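Rotex Postico 2 Stage Monitor Wedge

Posted 2/12/20 in Live Sound / Monitors

Price: $600 each. Pairs ship together when we have them.

The Postico 2 is the floor wedge Rotex wants every loud band to own. Their leaflet promises "arena punch from a club-size box." We have put it next to enough drum kits to doubt the arena part. It is a decent wedge for a singer who needs to hear herself over two guitars, and that is how we sell it.

What Rotex says

Power: 900 watts
Woofer: 12 inch
Controls: level, low cut, high shelf
Inputs: one combo jack, one XLR link out
Angles: two, steep and shallow

What we say

The 900 watts is a peak figure. Rotex does not print the steady one, and we asked them twice. Turned up past three o'clock, the low end gets thick and the vocal starts to sink into it. Use the low cut. With it on, the box is clearer than the old Postico and holds off feedback a bit longer, though the leaflet's "feedback-free" is nonsense. Point a live mic at it and it will howl like any other wedge.

The steep angle is for players standing close. The shallow one suits a wide stage, if you ever get one. Rubber feet are glued on, so check them after a few load-ins. 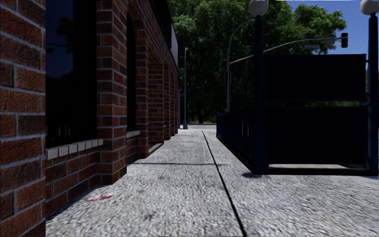
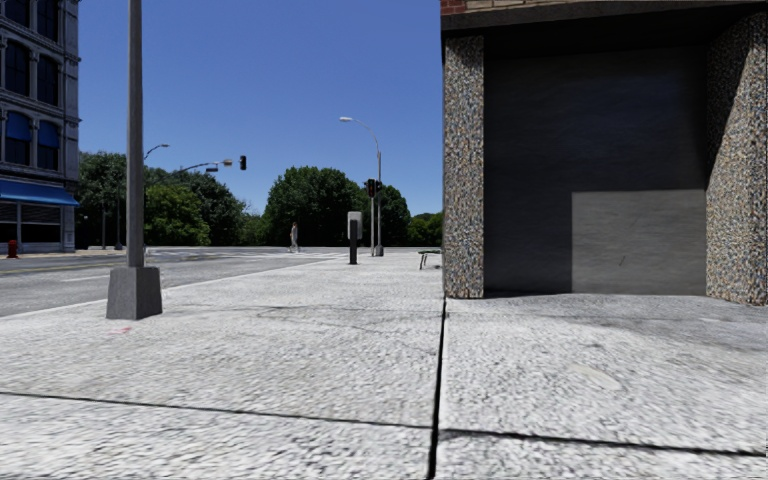
Can I run two of these from one monitor send?

Run the send into the first wedge, then a cable from its link out to the second. Both will get the same mix, and each keeps its own level knob.

Who it suits

Three- and four-piece rock bands, rehearsal rooms, bars with a small desk. Metal drummers who want kick drum in the wedge should look at something with a 15 inch woofer, or go to in-ears. We would also steer keyboard players away from it. Piano sounds boxy through this thing and the high shelf only makes it boxy and bright.

Compared with the Campbell Irkudora

Plenty of people ask. The Irkudora costs $163 more and has a real limiter, one that doesn't pump every time the snare lands. Its handles are worse. If you gig every weekend, the extra money is probably well spent. If you play out once a month, we can't see it. Campbell also claims the Irkudora was "voiced by touring engineers" - no word on which ones, or what tour.

Warranty and returns

Rotex covers parts and labor for 2 years. Blown woofers are looked at case by case, and in our experience the case tends to go their way. Keep the box and the receipt. Returns to us are fine within the usual window if the grille isn't dented.

Stock

Black only. The gray version was announced for last May and we have yet to see one - ask before you plan a stage around it. Padded covers are sold separately and fit the older Postico too.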